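Henare Tidy Arm: two months of picking up toys
Reviewed by Cameron Kerslake
April 22, 2024

Rating: 3 out of 5

I bought the Henare because I wanted to know whether a machine can do one boring household chore well enough that I stop doing it. The chore I picked was putting soft toys back in their container. The arm costs 3,000 dollars with the stand and the basic software. Setup took an afternoon, most of it spent on updates.

The instructions tell you to start with a single toy on a clear, light-colored table. That's good advice. On a dark tablecloth the arm was slow to find anything, and on carpet I gave up. I used a plush set for most of my runs, with dumplings that go into a soft steamer basket. The fabric rim gives when you push on it, so it's a harder target than a plastic bin.
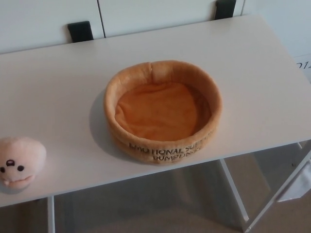
Over the two months I logged 354 attempts at putting one toy in the basket. The arm got 262 of them right the first time. That comes to 74 percent, and a second try fixed most of the rest. The usual failure was a pinch that was too shallow, so the toy slid out on the way up. A toy lying face down or upside down made no difference that I could see. Pushing the basket out of place was the other common problem, mostly when it sat close to the edge of the table.

Speed is the weak point. I can clear a table of toys in the time it takes the Henare to pick up one and think about the next. It also needs the table within reach, so you end up carrying toys to the arm, and by then you've done half the job.

I tried the Adis at a friend's shop in Bullport for comparison. It's faster and handles boxes and jars well, but it squeezes hard and doesn't do much with fabric. For packing orders on a bench I would take the Adis. For anything soft, the Henare is better.

Noise is fine. The grip pads wear and are easy to replace. Support answered both of my emails within a day. A new version is due in August, and I'd wait for that one if you only want it for chores.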